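Re: [grippers] Ribbed pads or flat pads for cloth?
Date: 15/08/2025

> Before I order spares I would like to hear from people who have used the
> ribbed pads on clothing for more than an afternoon. We have the flat
> silicone ones on both hand-held units now. They are fine on towels and
> T-shirts. On anything slippery they slide off if the grab is shallow, and
> if the grab is deep they bring up three layers when you wanted one.
>
> Questions, in order of how much I care:
>
> Do the ribs mark the fabric?
> Does the pad direction matter, or is that just talk?
> Is anybody getting good camera views with dark clothes on a white
> background? Ours come out as a black blob.
> Has anyone compared the Telline controller with the Pappas one for
> replaying what was recorded by hand?
>
> We are at the Stitton site until the end of the month and can run things
> for other people if they tell us what to run.

I can answer most of this. We spent July going back and forth between the two pad types and I have notes, though they are not as tidy as I would like.

First, the setup, so you can judge whether it matches yours. Two hand-held grippers, one per hand, parallel jaws, camera looking down over the jaws. Clothes on a bed or a table. We record a person doing the task, then replay a part of it on a pair of arms to see whether the grasp survives. The arms are the older ones with the stiff wrist, so anything I say about replay should be read with that in mind. A softer wrist would forgive more.

We did 40 recordings with each pad type, same garments, same two operators, and swapped the pads after every 20 so that neither set got all the practice. That swap was a pain. The screws on the backing are tiny and I would not do it again without a second pair of grippers set up and ready.
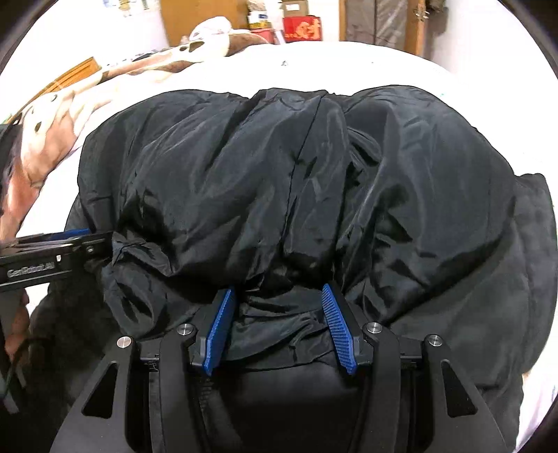 Shiny fabric is where the pads differ, so I will start there. With flat pads you have to squeeze hard to hold a single fold, and a person does that without thinking about it, but the recording only has the jaw width. On replay the arm closes to the same width and the fold slides out. With ribbed pads the same width holds. The approach matters as much as the pad. On a bunched-up black garment like this one, the place I would send the open jaws is the gathered strip at the bottom, with a blue pad on either side of it, while the other gripper stays on the left part of the fabric near the crumpled end. The short folds there stand up enough to get a pad on each side. If you go for the broad bulges instead, you tend to get a large soft handful and no idea which layer you have.

Now your questions.

Marks. On cotton and fleece, none that we could find. On thin shiny material we saw faint lines after a long hold, the kind where the operator parks one gripper and works with the other. They went away after the garment was shaken out and left overnight. I would not use ribbed pads on anything you have to give back in perfect shape. On a knit we pulled one loop, and I blame the corner of the pad and not the ribs. We now take the corners down with fine sandpaper before fitting a new set. It takes a couple of minutes per pad.

Direction. It matters more than I expected. Ribs running across the pull hold well. Ribs running along the pull hold hardly better than flat. The trouble is that a person turns their wrist all the time, so over one recording you get both. If your task is mainly lifting, fit them across the lift. If it is mainly dragging fabric over a table toward you, think again about which way round they go. We had one set fitted wrong for most of a day, and the slips from that day are so clear in the log that you can see the hour we found it.

Also check that both pads in a pair have the same spacing. We had a mixed pair from two different orders. They closed unevenly and the fabric crept toward one side on every grasp. I lost a morning to that because I was looking for a fault in the jaw linkage.

Cameras. Dark clothes on white bedding are hard, and your black blob is mostly the automatic exposure. It sees all that white, turns everything down, and the inside of the folds goes to nothing. We fixed the exposure by hand, set on the garment, and let the white blow out. You lose the wrinkles in the sheet but I have never needed those. With shiny fabric you at least get highlights along the ridges, and a model can do something with those. Matte black is worse. If your garment has both, as jackets often do, set it on the matte part.

We tried a gray sheet as well. It gave better pictures and I still went back to white, as most of our older recordings are on white and I did not want to start a new pile. If you are starting fresh, use gray. Move the lamp off to one side too. A light straight overhead flattens everything and you lose the edges of the folds.

One thing on camera position. When the jaws are close to the fabric the garment fills most of the view, and the other gripper comes and goes at the edge. For a person that is no problem. For anything that tries to track both hands from one view it is. We ended up using the view from each gripper for its own grasp only, and getting the distance between the two grippers from the tracking. I tried a wider lens for two days. It kept the second gripper in sight longer, but the pads got so small that I could no longer tell a good grasp from a near miss. I took it off again.

Controllers. We have run both the Telline and the Pappas, on the same arms, with the same recordings. This is only our experience and other people's cells will be different.

The Telline was easier to get going. It took our recorded paths with very little cleaning up, and the jaw commands stayed in step with the arm motion. What I did not like is that it smooths the path near the grasp and I could not find a way to turn that down far enough. For boxes and bottles that is fine. For cloth, the last bit of motion before the jaws close is the part I care about, and it was getting rounded off. We saw the jaws close a little above where the person had closed them. On a thick fold you get away with it. On a hem you miss.

The Pappas follows the path more closely. It also follows the shake in the operator's hand, so you need a filter of your own in front of it. Once we had that, shallow grasps on shiny fabric worked better than on the Telline with either pad type. Setup took us most of a week, and part of that was a cable I had made badly, so call it a few days if you are more careful than I am.

To put one result against it: we picked 20 grasps on slippery fabric, all from the ribbed set, and replayed them on each controller. The Telline dropped 8 of them and the Pappas dropped 2. It is a small test on one kind of fabric. I would not read more into it than "look at what your controller does just before the jaws close." I should add that the Telline run came first and the garment may have been stiffer by the time of the second run, or less stiff. I did not think to change the order until afterward.

Wear. The ribs go smooth at the tip first, on the inside edge, where people pinch. You will feel it before you see it. Ours were noticeably worse by the end of the month. The flat pads showed very little wear over the same time, though they pick up lint and need wiping down. We use a damp cloth and let them dry before the next run. Do not use anything oily. Someone here did, and that pair never gripped properly again.

If you are ordering, I would get one ribbed set per gripper plus one spare set, and keep the flat pads for towels. The Plulell pads I was asked about off list fit our backing, but the holes are a bit tight and had to be opened up with a drill. Grip was the same as far as I could tell. They are softer, so I would expect them to wear sooner, but we have not had them long enough to say.

Since you offered to run things at Stitton, there are two I would like to see.

First, the same shallow grasp on shiny fabric with the flat pads and a force limit instead of a width target. Our jaws do not report force, so we cannot try it. If flat pads hold under a force limit then half of what I wrote above is about our jaws and has little to do with pads, and I would want to know that before buying more.

Second, one gripper holding still while the other pulls, with the holding gripper on ribbed pads and the pulling one on flat. My guess is that this is the better mix for unfolding, because you want the anchor to stay put and the moving one to let go cleanly. With ribs on both sides we sometimes had the fabric stick to the pad for a moment after opening, and the arm moved off with the garment still hanging from it. I never measured how often. It is visible in enough of the recordings that I started adding a short pause after each release — crude, but it helped.

I can send the garment list and the exposure settings if they are useful. The logs are larger and need some sorting first, mainly the day with the pads in the wrong way round, which I want to mark properly before anybody trains on it.

One question back. Are your units both the same age? One of ours has more play in the jaw than the other, and I have been putting it in the left hand, where it mostly just holds. I would like to know if others see that play grow over time or if ours simply came that way.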